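Galholm puts names on the wall at Kambridge workshop

KAMBRIDGE, May – Galholm, the furniture and fittings maker, has finished refitting the shared workshop on the ground floor of its Kambridge building. The work includes a names wall for the people who have put time into the place. The room reopens to staff and evening class members this month.

The refit took 93 working days. The old benches were taken out, the floor was sanded and sealed, and the lighting was replaced. There are now six long worktops, each with its own power supply and a shelf underneath for bags and coats.

The names wall was the part of the job that people asked about most, according to Francine Simard, who managed the refit.

"We had a sheet of paper taped to the door for years, and people wrote on it when they finished a project," Simard said. "It got torn and somebody replaced it, and then half the names were missing. We wanted something that would stay up."

The panel is matte black with the names in bold white capitals. They are set in centered lines, with a small round dot between one name and the next. The lettering is a heavy slab serif, picked after a paper test in the room. 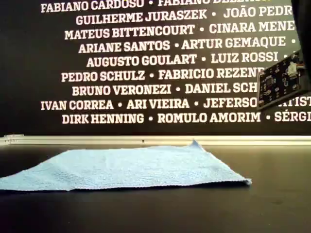

Edin Nikolovski, who did the layout, said the main difficulty was fitting long names and short names together without shrinking the type. His first draft forced every line to the same width and left wide gaps. The final version lets the lines run to their own length.

"You want a person to be able to find their name from the other side of the room," Nikolovski said. "We printed the draft on paper first and pinned it up for a week. Two people came to me with spelling corrections, and one asked for an accent to be put back."

Names are not listed by job title or by year. Galholm said it plans to review the wall once a year and will take corrections at any time through the front desk.

The workshop can be booked by outside groups in the evening, from 6 p.m. Storage lockers are being added in the hallway – 89 of them – and should be ready before the summer classes start. Members who left tools in the old lockers can pick them up from the stockroom.

An introductory evening class in measuring and joining will be run by Melquiades Cárdenas. No experience is needed. Sign-up forms are at the front desk.

Media contact: Raymonde MacDonald, Galholm press office, Kambridge

3 comments

benchdog
Good to see the floor finally done. Will the bandsaw be back in the same corner?

Trevor Thibodeau
Took my sister in to see the wall and we stood there reading it for ages. Nice job on the lettering.

m_kay
Is the Cárdenas class open to teens? The form doesn't give an age.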